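The pile at the foot of the bed

Posted 6 May 2026

I have been meaning to write about laundry for ages and kept putting it off, much as I put off the laundry itself. We came back from a week in Prildale in March with two bags of clothes, and I am a little ashamed to say that the last of them only found their way into a drawer a fortnight later. In between they lived on the bed, then on the chair, then on the bed again, and I got quite used to moving them about at bedtime.

So I have a new habit, and it is a very plain one. Everything gets sorted at the foot of the bed, on top of the cover, with the duvet pushed well up towards the pillows so there is a decent stretch of flat surface to work on. I start with whatever is on top and I don't allow myself to go off and make tea until the bed is clear again.

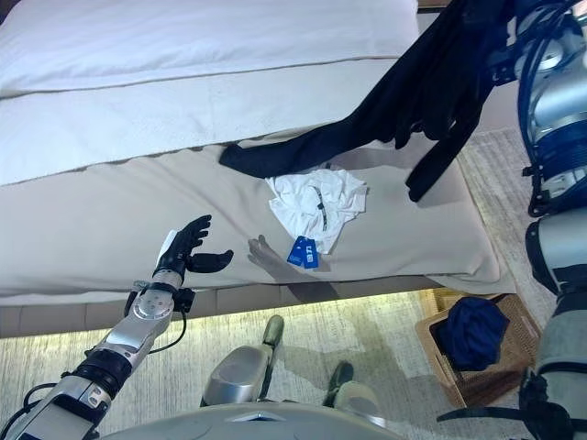 White T-shirt in a heap, and something long and black on its way across the beige.

Our cover is a sandy beige, and I do think it helps. White things show up on it and so do black things, and since (if I am truthful) that is most of what comes through this house, I can see what I have got. On the old navy one I lost socks constantly. My friend Henrik Grube says I could simply put a light on, and he has a point, but I like my beige and I'm keeping it.

Labels are my other weakness. I leave shop tags on far too long, sometimes right up to the morning I want to wear the thing, and then I am hunting for scissors with one arm in a sleeve. There is a little pair in the bedside drawer now, and tags come off before anything gets folded.

Dark clothes go more slowly. Black on black all looks the same in a heap, and you can spend a silly amount of time looking for a cuff. What works for me is to find the shoulders first, give the whole thing one good shake and lay it face down before I even think about folding. If there is something white caught up in it, that comes out first and goes to one side — I learned that one after I put away a jumper with a vest still inside it and spent 12 days wondering where the vest had gone.

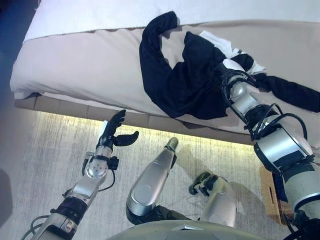

Folding, or my version of it

I am not a neat folder by nature. My mother could do a long-sleeved top in two movements, and hers came out like something from a shop shelf, while mine look more like parcels. I fold the sleeves straight back, bring the sides in, then turn the bottom up in 3 so that it will stand on its edge in the drawer. Trousers go leg to leg and over the back of the chair until I've done the rest.

Smooth each thing with the flat of your hand as you go, from the middle outwards. It takes no time at all and saves me getting the iron out, which I will go to great lengths to avoid.

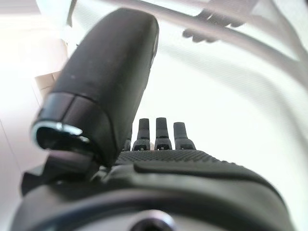
Where it all goes afterwards

Tops in the second drawer, trousers on hangers, and anything I haven't worn since last spring into a bag by the door. I filled one bag and have started another, so that's something. The duvet comes back down, I give the cover a tug at the corners, and then I do get my tea.

Next time I want to have a go at the airing cupboard, where I believe there are pillowcases older than our marriage. If anybody has a sensible way of folding a fitted sheet, do please leave it in the comments, as mine are still rolled up in a ball at the back.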